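Notes on Household Laundry Practice
Posted Friday, October 31, 2025

Readers of this site will be aware that I moved into the upper apartment on Garkden Street in August. The building has no machines on the premises. All washing is therefore carried to the laundromat at Jorbridge, a walk of 12 minutes in fair weather. The present entry sets out how the work is now arranged and replaces the earlier entry on the same subject.

Dark items are kept apart from everything else, starting at the bucket.

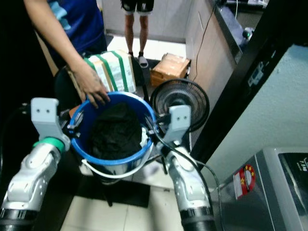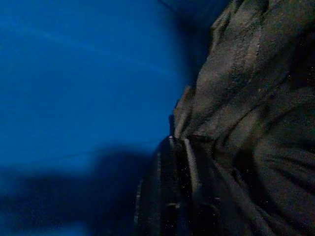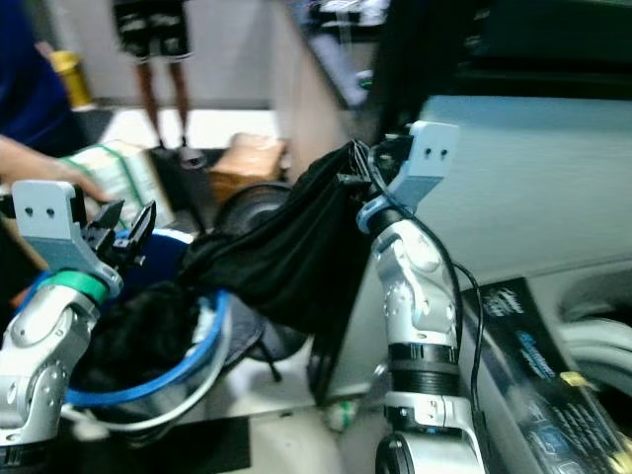 The laundromat opens at six. Arrival before seven is recommended on weekends, as the large machines at the rear are taken early and the small ones do not accept a full week of bedding. Payment is by card only. The change machine remains on the wall but has been switched off, and the notice taped to it is no longer legible.

Separation is by color first and by weight second. I previously sorted by fabric, following the advice of my former neighbor Mircea Avram, and I still believe the method to be sound for a larger household. For one person it produces loads that are too small to justify the cost. Dark cotton and dark synthetics now travel together on a cold cycle. Towels are washed alone. White shirts are held back until there are enough of them, which in practice means every second week.

Detergent is measured at home and carried in a jar. The dispenser at Jorbridge sells single portions at a price I consider excessive, and the scent is strong enough to remain on pillowcases for several days. Half of the amount printed on the package has proved sufficient for clothing that is worn but not soiled. Gym clothes are the exception and are soaked overnight beforehand.

The question of drying has been harder to settle. The apartment has one radiator of any use, under the kitchen window, and a folding rack that I bought from Toveck with 400 reward points saved over two years. The rack holds a week of shirts if the hangers are placed on the outer rail. It does not hold sheets. Sheets are dried by machine for 40 minutes on medium and brought home slightly damp – they finish over the bedroom door by evening. I have stopped using the high setting. It shortened two pairs of trousers and I do not intend to offer it a third.

Yaqin Ding wrote in response to the earlier entry to ask whether vinegar may be used in place of fabric softener. It may. I add a small cup to the rinse for towels and have noticed no odor once they are dry. I do not use it on anything with elastic.

A further correspondent asked about the Marchetti wool wash that I mentioned in the spring. The bottle is finished and I have not replaced it. Sweaters are now washed by hand in the sink with a little shampoo, pressed between towels and laid flat on the spare bed. The gray cardigan took two days to dry last week with the window closed.

The landlord has indicated that a shared machine may be installed in the basement next year. No date has been given, and the drain would need to be moved first. Until then the arrangements described in this entry remain in effect. Comments are open, and I would be particularly glad to hear from anyone who has found a way to dry a duvet cover in a hallway.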